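Tullham Letter Kit for Prison Correspondents: A Review

The kit costs $33, and the first thing to know is that most of what's in it can be had for less at any drugstore. I bought one because our church has written to jailed believers overseas for years and I was tired of seeing letters come back. The box promises that its materials are "built to get through." I had my doubts going in and I still have most of them.

You get a pad of thin unlined paper, 13 envelopes, a set of printed address labels, a phrase booklet in 8 languages and a year's access to a prisoner list kept on the Tullham website. The envelopes are fine. The paper takes a ballpoint well and bleeds with anything wetter. The labels peel at the corners, and I ended up going over two of them with tape, which some prison mailrooms will reject on sight.

The phrase booklet is the part people praise, so I spent the most time with it. It gives short greetings and Bible verses to copy by hand. A friend who reads Farsi looked over those pages and found the greetings stiff but correct. She was less happy with the verses. Several are about chains being broken and enemies brought low, and a guard with a bad temper could read those as a threat. The cheaper Undholm booklet, which is only a stapled pamphlet, leaves that kind of verse out and tells you why. I'd take the pamphlet.

Then there is the list. Tullham says it is checked every month. I compared it with the one our denomination's mission office puts out and found names still listed at a prison they had been moved from in the spring. A letter sent to the wrong prison may just get thrown away — or it may draw attention to a man whose family wanted quiet. The site has no line saying whether the family has agreed to a public campaign. For me that is the biggest fault in the whole product, and no nice paper makes up for it.

Does any of it get through better than plain mail? The box says "100 percent mailroom friendly." I asked the company by email what that was based on and got a reply about the weight of the paper. I have mailed six letters so far and none has come back, but a letter that doesn't come back hasn't necessarily been read by anyone.
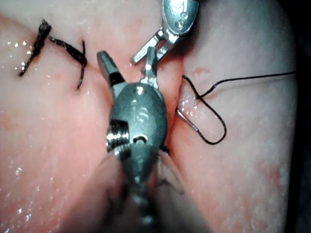 Who should buy it

A youth group starting from nothing might like having it all in one box. Anyone who already writes should skip it, pick up the Undholm pamphlet and call their own mission office for current names. I won't be renewing the list in December.

Related
Hassanpour Audio Bible Player: Is the Solar Panel Worth It?
Jiver Prayer Calendar App, Reviewed
Undholm Pamphlets: Which Ones to Order
Church Mailing Scales Compared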